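Gevosora is a language school on the first floor of the old Arnell building in Jultudwood. We teach English to adults who live and work in the town, and we have run evening and weekend classes here since the school opened with one teacher and a borrowed whiteboard. Our students are bus drivers, nurses, kitchen staff, parents at home with small children, and retired people who have moved to be near their families.

## What we teach

We offer general English at five levels, from complete beginner up to the point where a student can sit a formal exam if they want to. Most don't. They come because they want to talk to the doctor without a relative in the room, or read a letter from the council, or follow what is said at a parents' evening.

The general course is built around everyday subjects: food, transport, money, work, health, and the home. Each subject lasts three weeks. The home unit covers rooms and furniture, clothes and bedding, and the verbs that go with them – fold, hang, iron, put away, lay out. Beginners often know the nouns already and need practice with the small words, so we spend a lot of time on "on", "under", "over" and "across".

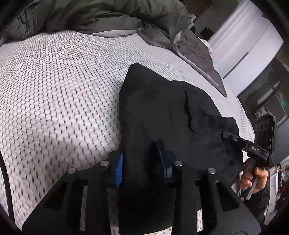

## Other courses

- **English for work.** Ten weeks, Tuesday evenings. Telephone calls, rotas, accident forms, asking for leave.
- **Pronunciation.** A short course for people who read and write well but are often asked to repeat themselves.
- **Reading and writing from the start.** For students who did not go to school for long in any language. Groups are kept to six.
- **Conversation.** Drop-in, no register and no homework. Tea is provided.

We also teach in workplaces. The Rajput bakery was the first employer to ask us, and we still go in twice a week before the early shift finishes.

## How the classes run

A full course is 30 weeks, split into three terms. Lessons last 90 minutes with a short break. No general class has more than 12 students.

New students come in for a talk and a short written test before they join. The test is used to choose a level and the result isn't kept. If the level turns out to be wrong, students can move in the first two weeks without paying anything extra.

Teachers write most of their own material. We do use a coursebook for grammar at the upper levels, but the printed books tend to assume a life with a lot of airports and hotels in it. Our students asked for more about kitchens, laundry and rent, so that is what we wrote. A typical exercise gives one student a short text about a jumper left on a bed and asks the other to say what needs doing with it, first as a request and then as an instruction.

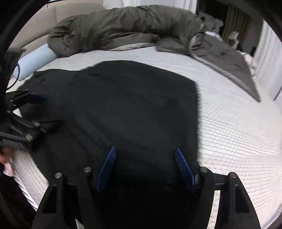
Higher groups do the same kind of work with longer texts: a tenancy agreement, a washing label, a complaint to a shop. The material is revised every August, when the school is closed to students.

## Who we are

**Maham Kakakhel** started the school and still teaches the beginners. She is also the person to speak to about fees.

**Kristóf Lengyel** teaches the two upper levels and the pronunciation course.

**Nusrat Janjua** runs the reading and writing groups and arranges our work with employers.

**Pao-chu Kan** looks after enrolment and the level tests. She speaks Mandarin, Taiwanese and some Japanese.

**Irfan Jafri** leads the conversation sessions and covers for everyone else.

## Fees and visits

The general course can be paid for by the term or by the month. There are 20 reduced-fee places each year for people on a low income, and we ask to see one letter as proof. In all, 1,038 students have completed at least one term with us.

The number 43 bus stops outside. There is a lift at the back of the building, and the door to it is opened on request. Visitors can sit in on one lesson free of charge before enrolling – ring the office first so that the teacher knows to expect you.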